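The Skalton catalog went live in Tretska on a Wednesday at 6 a.m., with 1,716 albums and one engineer on duty.

Afshin Akbari watched the request log. The service streamed at three bit rates and billed by the month. By seven, nearly all the traffic was going to a single track, a field recording of a rail yard that ran for 3 minutes and had no listed artist.
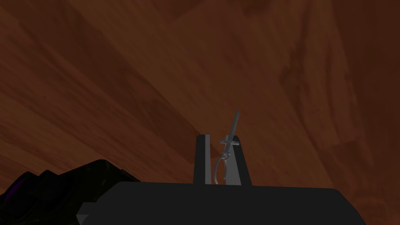

He checked for a loop in the player code and found none. The requests came from separate accounts, and each one played the track to the end.

He called Hooman Kazemi, who handled rights for the Bagheri label.

"Who owns it?" Akbari asked.

"Cadov delivered it with the back catalog. The owner field is blank."

"Then we can't pay anyone."

"Then you can't stream it."

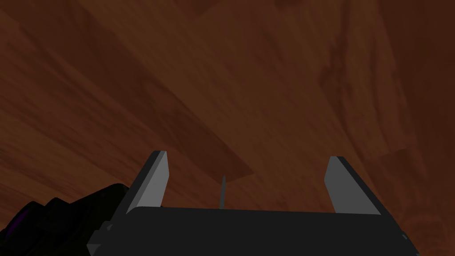

Gripper and wood-grain surface, rendered.

Akbari set the track to unavailable. The log went quiet for a minute. Then the support queue began to fill. The messages were short and polite, and they asked when the trains would be back.
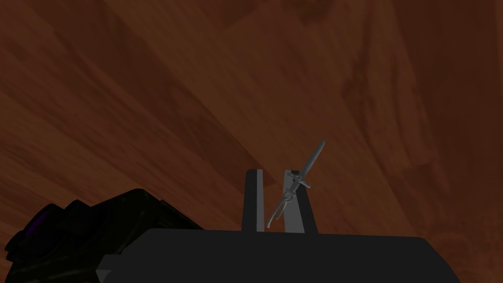 He read the first 100. One gave the name of the yard, the month, May, and the make of the tape machine. It was signed by the man who had held the microphone.

Akbari copied the name into the owner field and sent the form to Kazemi for approval.
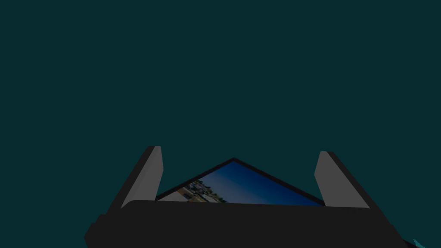

The reply came at noon. Kazemi had approved the entry and added a note asking for the rate per play. Akbari looked it up, typed the figure, and switched the track back on.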